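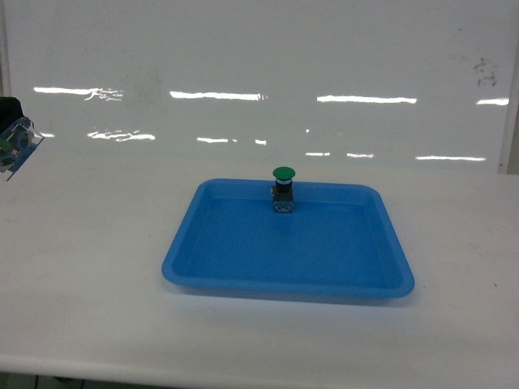 My bandsaw will not cut a straight line and I'm about ready to roll it into the driveway with a FREE sign on it. It's an old Stoletti floor model I bought last October, and it pulls to the left on every single resaw cut. I can rip thin stock okay if I push slow and steer a little, but the minute I stand up a piece of walnut over 2 inches thick the cut wanders off and I end up with a wedge. I've got a pile of wedges. I also have a list of other stuff I want to do to this saw (the mushroom-head push button standing up in the blue tray is going on the front someday, where I can smack it with my knee or my hip) but none of that matters if I can't saw a board in half. So — do I angle the fence to match the drift like the old books say, or do I keep chasing it in the setup? I've read both and I believed both while I was reading them.

Blade is a Yagi half inch, 3 teeth per inch, not new but not ancient. Guides are the stock blocks. Tires look fine to me.

kumiko_okabe
Posted 19/06/2019

sawdust_pete wrote:

Angle the fence. I've been doing it for 26 years and I have never once lost sleep over it. Take a scrap with a pencil line down it, cut freehand halfway along the line, stop, hold the board still, and set your bevel gauge off the table edge. Then match your fence to that. Takes five minutes. Every blade has its own angle so you do it over when you swap, and then you go make something.

knotty_linden wrote:

Ugh, please don't! Or at least not first. Drift is a symptom. If the blade isn't riding where it should on the upper wheel, the teeth end up pointing off to one side and of course it pulls. Get the blade running so the deepest part of the gullets is over the middle of the tire, then square your fence to the miter slot and try again. Mine went from awful to dead straight with one turn of the tracking knob, and now I can change blades and leave the fence alone.

Also, how old is "not ancient"? A blade that's dull on one side will drift no matter what you do.

sawdust_pete wrote:

And what happens to your crosscuts with the miter gauge when the fence is off? Nothing, that's what. They're separate things. People spend whole weekends tuning a saw that was cutting fine with a crooked fence.

knotty_linden wrote:

They're not separate if the table is square to the blade in one setup and not the other, Pete. We've been over this in the tenon thread.

kumiko_okabe wrote:

Okay, I was hoping one of you would just be wrong in an obvious way. The blade came with a box of things from the guy who sold me the saw, so I couldn't tell you how many feet of wood it's seen. I ran my thumb (saw unplugged!!) very lightly over the teeth and the left side does feel grabbier than the right. Is that what you mean?

I did look at the tracking and the blade rides pretty far forward on the top wheel. The teeth are almost hanging off the front. I figured that was normal for a wider blade.

isamu_f wrote:

Isamu Fukuda here, I have the same Stoletti, or one close enough that the parts swap. Teeth hanging off the front is a real school of thought for wide blades on flat tires, so don't let anyone tell you it's crazy. But the wheels on these are crowned. On a crowned wheel a half inch blade sitting that far forward is being tilted by the crown, and you've got yourself a steering wheel.

What I'd do, in this order:

Back the guides and the thrust bearings all the way off, top and bottom. People forget the bottom.
Detension, put on a new blade, tension it up past where the scale tells you. The spring on mine was mush and the scale was reading way high.
Spin by hand and track it to the center of the tire.
Bring the guides back in, just shy of touching, behind the gullets.
Then do Pete's pencil line test and see what you've got.

If it still drifts a hair after that, angle the fence and go to bed. You're both right, is where I land.

sawdust_pete wrote:

I'll take it.

rhubarb58 wrote:

Sell it and buy a new one? I know, I know. But I spent most of a summer on a saw like that. Spring, tires, Rikness guides, a link belt, a riser kit I didn't need. By the time I was done I had more than $1000 in it and it still wasn't as good as what my neighbor rolled out of a crate. If you like fixing machines then great, have fun. If you like making furniture, watch what you're spending.

knotty_linden wrote:

Hard disagree. She hasn't spent anything yet! It's a blade and a knob.

Though the Rikness guides are nice. Skip the riser.

kumiko_okabe wrote:

New blade is ordered, another Yagi so I'm only changing one thing at a time. Same width and same teeth. I'm leaving the spring alone till I see how it cuts. I hear you on the money, rhubarb, but I paid next to nothing for this and I kind of like the ugly thing.

Everything I take off goes in a tray this time. I lost a thrust bearing bolt in the shavings under the Draronano (that's my dust collector, it has never collected any dust I'm aware of) and spent an evening on my hands and knees with a magnet. So, a tray with a decent lip on it.

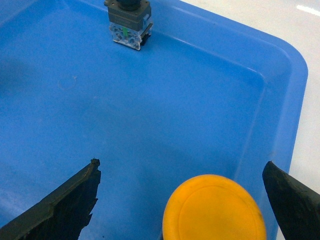
Blue tray, with the rounded corner and the lip.

isamu_f wrote:

Good plan. Put the guide blocks in there in pairs with tape on them, left and right. They wear differently and it's annoying when you mix them up. Ask me how I know.

One more for the list, check that the lower wheel isn't loose on its shaft. Grab it top and bottom and rock it. Any clunk and you're looking at bearings.

kumiko_okabe wrote:

Oh great. There's a clunk. Small one. More of a tick?

sawdust_pete wrote:

Tick is fine. Angle the fence.

knotty_linden wrote:

Tick is NOT fine, pull the wheel and look. The bearings are cheap and they press out with a socket and a vise. Start a new thread when you do, I want to see what size they are for mine.

kumiko_okabe wrote:

Will do. Wheel comes off this weekend, and I'll post the numbers off the bearings if there's anything left to read.

Home Forums New Posts Members Search Log In Register Back to Top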